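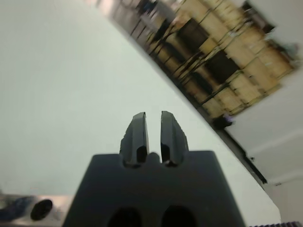

11 July 2025
Posted by Junus

So the Sarnham line is getting its money after all! I'd pretty much given up on it. Four years of "we're looking into it" and now there's a proper plan for new track between Sarnham and Eberhard, plus a longer platform at Nillus (finally, those of us in the last carriage won't have to shuffle forward with our bags).

I took the 304 bus home last night, the one that fills in when the trains are off, and everybody was talking about it. The bit I like best is the speed. They reckon 100 km/h past the old quarry, where we crawl now, and the timetable might even make sense for people who work late.

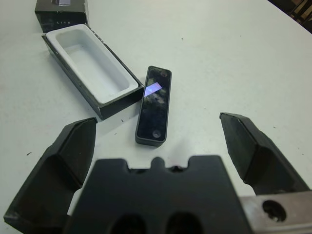
Slim black bar on the white table, open box beside it.

My one grumble is the parking. Nillus is getting 200 spaces and Eberhard gets none, even though half the neighbourhood drives there already. I've put that in my feedback form, along with a plea for a bike cage near the centre stairs. Forms close at the end of July, so get yours in if you catch this line too.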